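Pages > Around the House > Galleries > T-Shirt Folding

The T-Shirt Pile, Part Two

Okay, so a bunch of you wrote in after the January gallery (the sock one, sorry again about the length) and asked me to do T-shirts next. I have feelings about T-shirts. I own too many of them, I fold more of them than any other thing in my life, and for years I did it badly and just stuffed the results into a drawer until the drawer stopped closing. So yes, T-shirts, gladly!

A little background if you're new. I fold on a table, always, never on the bed. The bed is too soft and too low, and the shirt slides around on top of the comforter while you're trying to get a straight edge. A table with a plain dark top is my favorite because a bright shirt really stands out against it and you can see right away if one side is creeping in crooked. Mirko Caputo, who got me into all this in the first place, swears by a towel laid over the table to keep things from slipping. I tried it for a month and went back to the bare top. The towel wrinkles, and then you've got two things to smooth out.

The other thing I do is sort before I fold. Anything bright goes first when I'm fresh, then the darks, and the stretchy ones go dead last because they test my patience. Whatever isn't being folded yet can sit off to the side in a heap. I used to think the heap was a bad sign and that I should be laying everything out neatly in a stack while it waited its turn. Life is short. Let it be a heap.

Orange first, red waiting its turn:
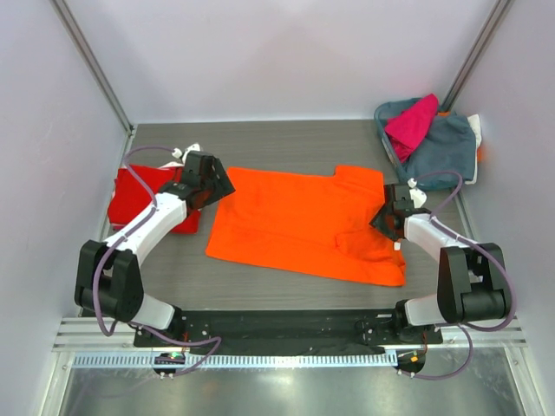 Smoothing is most of the job, if you ask me. I start with my palms in the middle of the chest and push out toward the sides, then down toward the hem, then I go back up and fuss with the neckline. The sleeves get a little tug each so they lie flat and don't hide underneath. Faint creases I leave alone. If I chased every faint crease I'd still be on the first shirt at dinner time, and a shirt that's been sitting in a drawer is going to have lines in it anyway. A ridge where the cloth has doubled over on itself is different, though. Fold over one of those and you get a lump, and the lump travels with you through every fold after it.

Then the folds themselves. I do one side in to about the middle of the shoulder, sleeve back on itself, then the other side the same way, then hem up to the collar, then in half again. You'll find a hundred videos of the fancy pinch-and-flip version, and I can do it (I can! ask my sister!), but I don't save any time and my edges come out worse. The plain way gets me a packet that stands up in the drawer by itself, and that's all I'm after. Planach sells those folding boards with the hinged flaps, and I borrowed one for a weekend. It's fine. It makes every shirt the same width, and if your drawer happens to be that width you'll be thrilled. Mine isn't. I ended up refolding the whole lot by hand, grumbling, with the radio on.

A few of you asked about drawer dividers too. I have the Nundetti ones in the top drawer and nothing at all in the other one, and I've come to like the bare drawer better for shirts. They lean on each other. Dividers are great for small stuff, but with shirts I kept running into one gap that was too tight and one where everything flopped over. My top drawer takes up to 18 tees standing on end before I have to start shoving, and once I'm shoving I know it's time to give some away.

Now, picking a shirt up. It sounds like nothing, and it's where I went wrong the longest. I'd snatch it out of the basket by whatever part I touched first and then spend ages turning it around in the air looking for the neck.

Orange cloth, picked up in a pinch:
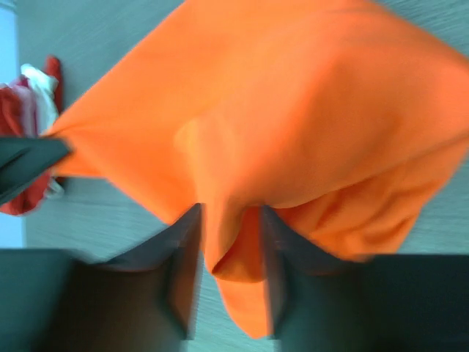 With softer, stretchier fabric I try to go easy. A pinch in the wrong place pulls a long point out of the cloth, and on my older shirts that point stays there, like the bumps you get from a hanger. So once I've got it up, I find a shoulder seam with my free hand and let go of the first spot. Then the other shoulder. Give it one good shake, lower it hem first, and let the rest follow it down onto the table. The hem-first part is worth practicing — it lands nearly straight and you've skipped half of the smoothing.

My mother did it the other way, collar down first and then sort of dragging the body out toward her, and her shirts were beautiful, so what do I know. If you've got a way that works, keep it! I only ask that you write and tell me, because I'm nosy about this stuff.

Some leftovers from the mailbag while I'm here. Yes, I fold inside-out shirts the right way around first, every time. No, I don't fold work shirts with buttons like this, those get hung up. Long sleeves fold the same as short ones, except the sleeve gets laid down along the body and turned back once. Kids' sizes I just fold in thirds and forget about. And to the reader in Broltness who folds her tank tops around a strip of cardboard, I did try it, and they looked gorgeous for exactly one morning.

I've got sweaters half written up, and after that it'll probably be fitted sheets, which I've been putting off and which I'm told I can't put off forever. If you have a trick for the corners, the address is at the bottom of the page.

Contact | © Fedoruk Household Pages | Back to top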